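Walking the Louro crater rim

30 December 2023

I got back from Louro in September and have been meaning to write up the rim walk since then. A few people have asked how hard it is, so I'll start with that. It is long, mostly dry, and not technical. If you can walk all day on loose ground you can do it.

Louro is an old volcano with a wide, shallow crater. The rim sits a little over 4,000 meters at its high point, which the map calls Cerorine. The floor of the crater is 400 meters lower and has a salt pan at the south end. We didn't go down to it. Njoroge Koech, who I walked with, had been down on an earlier trip and said the climb back out took him most of an afternoon.

We spent 3 nights in Horkero first to get used to the height. I slept badly on the first one and fine after that. The track from the village climbs through grass, then gravel, then a dark band of lava blocks where you have to use your hands a bit. Above the blocks the slope turns to ash and you slide back with every step. Trekking poles helped me a lot here. Njoroge didn't use any and was still faster.

The wind picks up on the rim by late morning. We left at 4 and were on Cerorine before it got bad. You can see the Lallier ridge from there, and a smaller cone north of it that isn't named on my map. The register in the summit box had 278 entries in it, the first page mostly washed out. Rosalba Marino's name was in there – she told me about this route in the first place.

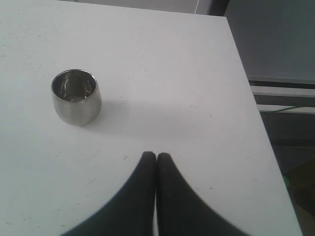
Going down, we took the east side, and I'd do that again. The ash is deeper and you can go straight down it with long steps. It fills your boots, so bring gaiters. Lower down there is a dry streambed that looks like a shortcut to Horkero. It ends in a drop, and you have to climb back up to the track.

There is no water anywhere above the grass. I carried four liters and finished them before the lava blocks on the way back. Next time I'll take five, and a warmer hat.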